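The Gamwood manager signed the loan papers at noon, and by 2 the new winger was on the bus to Trondono. He had not met anyone. He sat near the front with his boots in his lap.

At Kaven they had told him he would play. He had sat out 8 matches — then the phone rang.

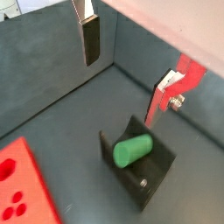
Second Half

He came on with the score level. Almost 200 people stood along the rail. The ball came to him once, low and hard, and he hit it first time. The keeper pushed it wide.

"Corner," said the referee.

He went over to take it.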